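3. Work surfaces in the shared study rooms

3.1 Background

The study rooms on the second floor of the Baudry building were refitted two years before our project started. Most of the old desks were replaced with light wooden tables, and the users liked them at once. By the time we began our survey in February, the cleaning staff had started to report rings and dull patches on many of the tops. Our group (Nathalie Claeys, Évan Roussel and Gwenaël Picard) was asked to find out what was causing the marks and to suggest a cleaning routine that the building could afford.

3.2 Method

We inspected the tables in all the study rooms and wrote down every mark larger than a pencil dot. Each mark was put into one of four groups: ring, scratch, stain or speck. Every top was checked twice, first under the ceiling lights and then with a desk lamp held low at one end. The low lamp showed shallow scratches that we had missed the first time. On pale wood the direction of the grain also matters. A scratch that runs along the grain is easy to overlook, while a short one across it stands out. 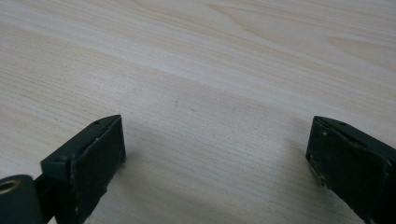
In total we recorded 1,257 marks. Rings made up the largest group, and most were within reach of a seated person's right hand. Scratches came second, with 246. We had expected laptops to cause many of these, but the scratches were mostly near the table ends, where bags are dropped and dragged off again. Specks were hard to sort. Some came off with a fingernail and were removed from the list, and the rest were left in.

3.3 Cleaning trial

We tried two cleaners, Flistel and Warkent, on tops that were already due for refinishing. Each was put on with a damp cotton cloth, wiped along the grain and dried with a second cloth. Flistel lifted fresh coffee rings in one pass but did little for older ones. Warkent did better on old rings and left a slight shine that two users complained about. Neither had any effect on scratches. Évan repeated the trial with plain warm water, and for rings less than a day old the result was the same as with Flistel.

3.4 Cost

Reto Fuchs from the building office gave us a yearly limit of 4,000 euros for all surface care. Refinishing every top would go well over this. A daily wipe with water, Warkent once a month and refinishing for the worst tops only would stay inside it.

3.5 Problems

Two of us did the sorting in different rooms and did not always agree on what was a stain and what was a ring. Our supervisor, Aurélien Collet, suggested that we sort one room again together. We did this for the corner room and changed our labels there, but we did not have time to redo the others.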